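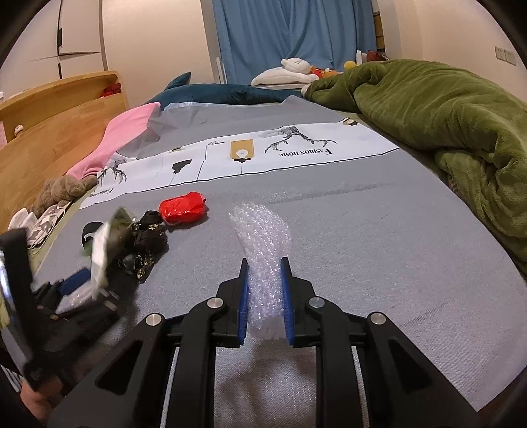 How should a student hold soft plastic with the hand-held gripper?
Bring one pad up to each side of the item and close the jaws slowly until both pads touch it, then stop squeezing. The pads need only enough pressure to keep the item from sliding when it is lifted.

Handling Soft Items: Practice Guide for the Dronirness Student Robotics Club

This guide is for members preparing for the soft items task in the June round at Plemberg. It assumes that the student has completed the introductory session on rigid blocks and can open and close the gripper with either hand.

Before you begin

Choose a flat surface covered with a plain or printed cloth. A bed, a sofa seat or a padded table is suitable. Members who practice at home may leave everyday objects nearby, as the task is not judged against a bare background.

Select a mix of materials. Each set should include at least one light plastic wrapping, one fabric item and one sealed packet. Do not use glass, food or anything with a sharp edge.

Check that the pads are fully seated in the jaws and that the pivots move freely. A gripper that sticks when closing should be returned to the Figueiredo workshop for adjustment. Students should not loosen the pins themselves.

Picking up an item

1. Start with the jaws open and held well above the cloth. Pause for a moment so that the starting position is clear in the recording.

2. Lower the gripper over the narrowest part of the item. Bubble wrap and similar sheets are easier to control where they are gathered than where they spread out.

3. Close the jaws at a steady pace. If the item begins to fold over one pad, open the jaws and approach again from a slightly different angle.

4. Lift the item straight up to about the height of your hand. Hold it there, and do not shake it to test the grip.

5. Move to the target area and lower the item until it rests on the cloth. Open the jaws fully before you draw the gripper away.

Using two grippers

Long or floppy items may be handled with one gripper in each hand. The first gripper holds the item still while the second takes the free end. Keep the two tools far enough apart that the arms do not meet – contact between them is the most common cause of a dropped item.

Sessions and records

A practice session consists of 20 attempts and should last no more than 40 minutes, including rest. Record each attempt in the Fernano log under the type of material used. Dropped items are to be logged in the same way as completed ones. The club's log now holds almost 900 attempts, and new members are encouraged to read the notes on plastic wrapping before their first session.

Members under 13 must have an adult in the room during practice.

Common difficulties

The item springs out of the jaws: the pads are meeting it too near the edge. Open, lower the gripper a little and close again.

The cloth lifts with the item: the jaw tips are too low. Raise them until they clear the weave before closing.

The item stays on one pad after release: wait with the jaws open, then tilt the gripper gently. Do not pull the item free by hand during a recorded attempt.

Completed logs should be submitted before the club's last meeting of the month. Replacement pads may be requested at the same time.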